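Mutetti Kraft Table Cover Kit - brown paper + blue tape

Product page last updated 09/10/2021

In stock. Ships flat or rolled, say which at checkout. Rolled is better if you have the space, flat gets fold lines.

What you get
One roll brown kraft paper, 30 metres
Two rolls blue tape
Marking card (for the cell spacing)
Instruction sheet, one side only

What it's for
Covering a work table quickly and splitting it up into squares. Sorting, packing, laying out stock, craft days, anything where you want things to go back to the same place each time. Paper gets marked, you pull it off, put new on. Table underneath stays as it was. We sell a lot to schools and small workshops and a fair few to people who just paint things at the kitchen table.

Plain brown both sides. No print, no logo, no coating. Pencil and marker both take well on it. Ballpoint is ok but can go through on a soft top.
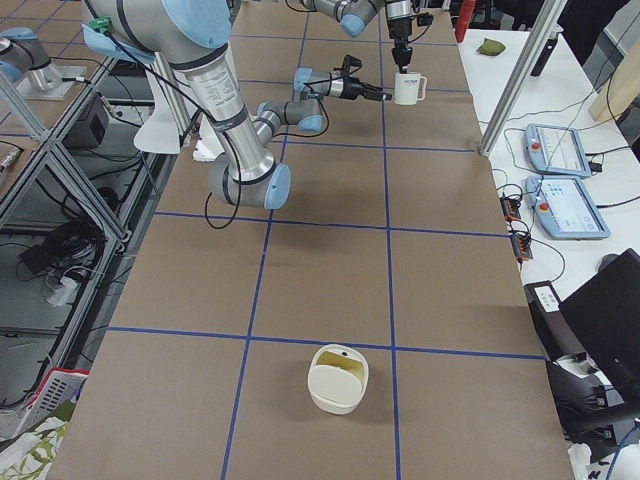

Cover kit in use, white mug above the taped grid.

Laying it
Clear and wipe the table. Let it dry. Roll the paper out lengthways, one person each end if the table is long. Pull it tight but not drum tight, it will tear at the corners. Fix the two short ends first, then the long sides.

Long lines of tape next, full length of the table, then the cross lines. Press down from the middle outwards. If a line goes crooked lift it straight away - leave it overnight and it takes the top layer of paper with it.

Faint creases are normal. They settle a bit after a day or so but they dont vanish. If you need a dead flat surface this isn't the right product, look at the Mostetti hard mat instead.

How big should the squares be?
Up to you. The marking card has two spacings on it, or ignore the card and use a tape measure. For mugs and cups go bigger than you think, you want room for the handle and a bit of space to set down. Small parts, go smaller. Three columns suits most long tables.
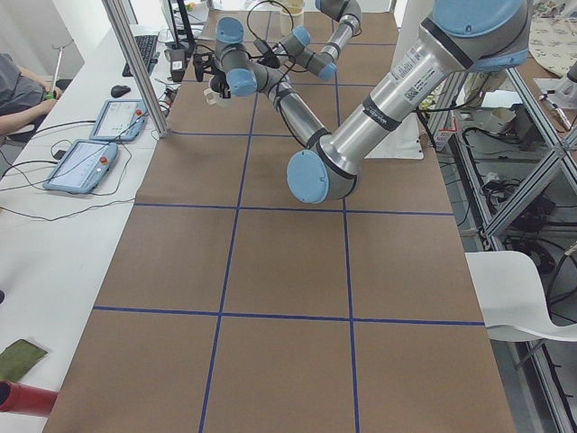
Three-column layout on a long table, cup at the far end.

Sizes
Standard - 60 cm wide, for desks and narrow benches
Wide - for full work tables, cut to order, max length 3000 mm per piece
Offcuts - sold by weight from the Lotville counter only, not online

Where your table butts up against another desk, let the paper run right to the join and stop. Don't lap it over onto the next one. The edge will wrinkle slightly over time, more so if people lean on it. Extra tape along that side helps.

Tape
Blue as standard. Removable, comes away clean from paint, melamine and most varnishes. Test a corner first on waxed wood pleaes. Shows up well against the brown, even from the other end of the room. Spare rolls sold seperately, pack of six.

Paper refill
Same paper, no tape, no card. Fits the Colombo wall dispenser if you already have one. We dont sell the dispenser any more.

Price
Standard kit 19.00 inc VAT. Wide kit priced on length, use the form. Refills next to it in the basket. Schools can order on invoice.

Delivery
Two to four working days mainland. Wide pieces go by a different courier and need someone in to sign. White cartons are out until November so yours may come in a plain brown one - same contents.

Returns
Unopened, yes. Cut to order, no, unless we cut it wrong.

Questions
Orders and invoices - Abimbola Nwankwo
Sizes, cutting, trade - Serena Ferraro
Use the contact form and put the name in the subject line. Phone is mornings only.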